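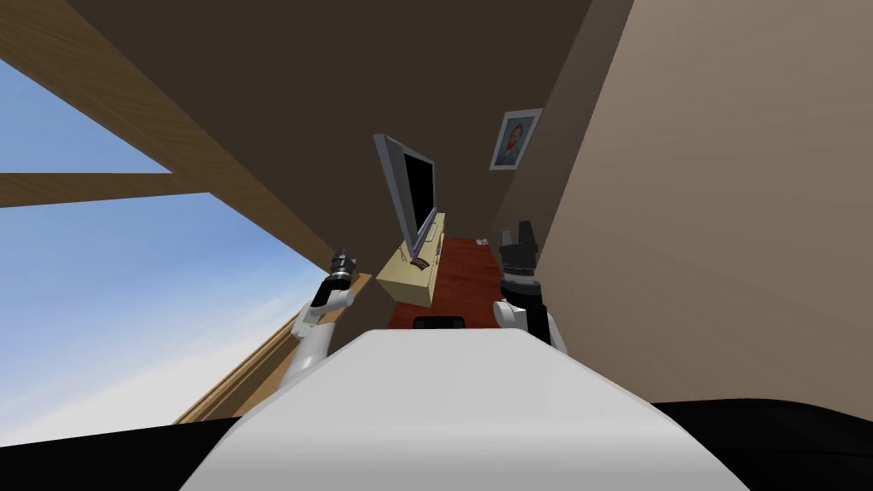 Cirkeck Drive Systems: Battery and Motor FAQ

These answers apply to the Cirkeck rear-hub and mid-drive units fitted to Mavstead and Tzavaras bicycles. For other makes, refer to the handbook supplied with the bicycle.

Charging

Can I charge the battery while it is on the bicycle?
Yes. The charging port is on the left of the down tube, under the rubber cover. Switch the system off first. The battery may also be removed with the key and charged indoors.

Why does the display stop at 98 per cent?
The controller holds back a small reserve when Long Life mode is selected. To charge fully, open Settings, then Battery, and select Full Range. The setting is kept until it is changed again.

Can I use a charger from another manufacturer?
No. The plug may fit, but the charger and the battery exchange a data signal before current is supplied. Without that signal the battery stays locked and the display shows fault code 17. Disconnect the charger and wait for the code to clear.

Is it safe to leave the charger plugged in overnight?
The charger cuts off at the selected limit. We still recommend charging on a hard surface, in a room with a smoke alarm, while someone is awake in the building.

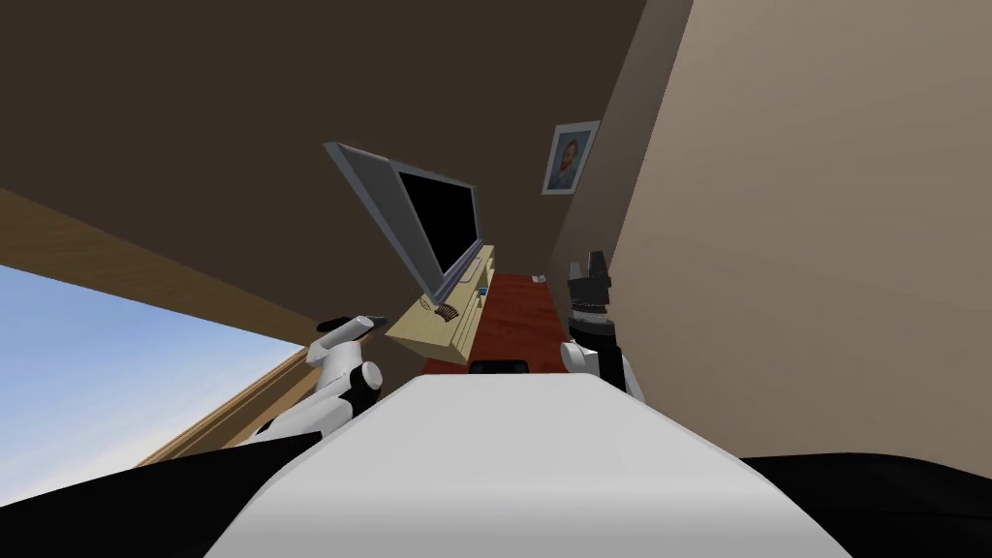 Rendered view of a room: two robot arms extended, with a small dark object at the left gripper.

Storage and transport

How should the battery be stored over winter?
Charge or discharge it to between two and three bars, remove it from the bicycle and keep it in a dry place above freezing. Check the bars once a month. A battery that has run completely flat may enter sleep mode. Connect the charger to wake it. If the lights stay off, contact a service point.

Can the bicycle go on a car rack?
Yes, with the battery and display removed. Fit the contact cover over the battery mount in wet weather. Check the load limit of the rack against the weight plate on the frame.

May I take the battery on an aircraft?
Passenger airlines generally do not accept batteries of this size. Ask the carrier before booking.

Motor and assistance

The assistance cuts in and out. What should I check?
Check the gap between the wheel magnet and the sensor on the chainstay, then clean both with a dry cloth. On mid-drive models, also check that the crank bolts are tight.

Can the speed limit be altered?
No. The limit is fixed in the controller. Any change ends the warranty and may mean that the bicycle is no longer an e-bike in law. 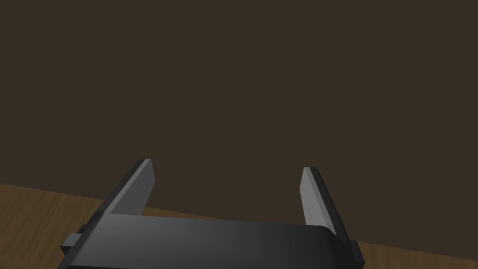

Two-finger gripper, rendered, from above and slightly behind.

Service and warranty

How long is the warranty?
2 years on the battery, motor and display, from the date of purchase. Brake pads, tyres and chains are excluded.

What does code 1117 on my invoice mean?
It is the workshop code for a software update. No parts were fitted.

Where is the service centre?
Repairs are handled at Widville. Return the unit through your dealer and enclose the key number, the proof of purchase and a note of any fault code shown.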